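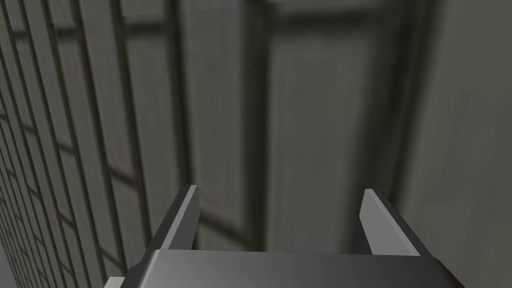 *Gray paneling in a computer rendering.*

## Horow library to close its upper floor for new wall panels

The upper floor of the Horow public library will close in January while crews replace the wall covering in the main reading room. The ground floor, including the children's section and the checkout desk, will keep its normal hours.

The old covering is cork, put up in 2000 when the building was converted from a furniture store. It has come away from the wall in several places along the north side, and staff have been moving shelves to keep people clear of it. A repair two winters ago held for a few months.

The work went out to bid in the fall. The contract went to Bameck, a local interior firm that also did the hallways at the Drumska Street school. Bameck will take down the cork, patch and seal the wall behind it, and install gray sound-absorbing panels from floor to ceiling.

Library director Gönül Uysal said noise was the complaint she heard most often about the reading room. "People come up there to study, and they can hear every chair on the other side," she said. "We've tried rugs and we've tried signs. The room has hard floors and a high ceiling, and that's where most of it comes from."

She said the library looked at putting up a glass divider but dropped the plan over the cost of moving the heating vents.

The reading room has 80 seats. During the closure, a smaller number of tables will be set up on the ground floor behind the magazine racks, with outlets for laptops. The two study rooms upstairs will also be closed, and bookings already made for them will be moved to the Dönmez community center on the same block. Anyone with a booking should get an email with the new room number.

Books shelved upstairs, mainly history, travel and local records, can still be requested at the desk. Staff will bring them down twice a day, at 11 a.m. and 4 p.m. The map cabinets will be covered for the length of the job and their contents will not be available.

Drilling and sanding will be done before the library opens where possible. The elevator will be used for materials until 10 a.m. each day, and visitors who need it before then are asked to call the desk.

The book return on the parking lot side stays open. Holds can be picked up as usual until 5 p.m.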